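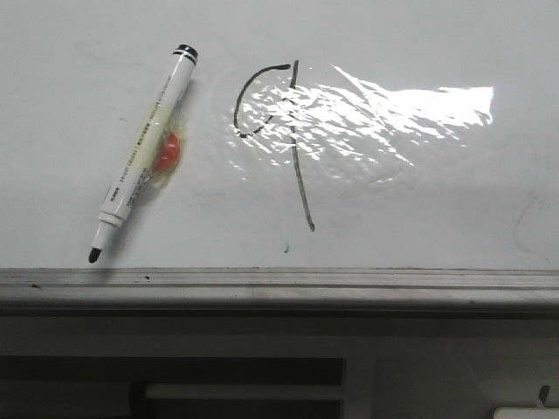 Orest Kobzar
Moderator, Arroyo Tenants Board

Landlord at Kelline wants $80 for "wall cleaning" after move out. Place was spotless. Anyone fought this one?
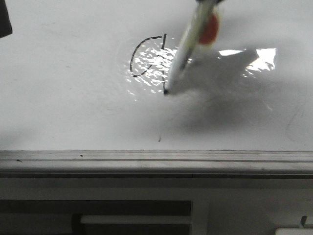

Also they kept the key deposit, no reply in 8 days.

solange_b
Pay it. 80 isnt worth your September.

mnisbet
Disagree. Ask for the itemized bill, in writing. They dropped mine.

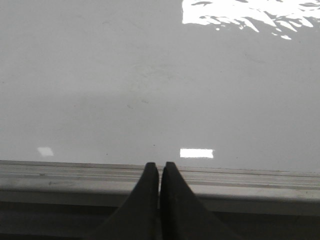 They had me down for carpet too and I had no carpet lol

solange_b
ok but you had a lease copy. Orest do you?

Orest Kobzar
Somewhere. Will dig tonite and send teh letter.
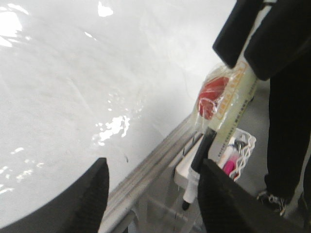
Glare on the white surface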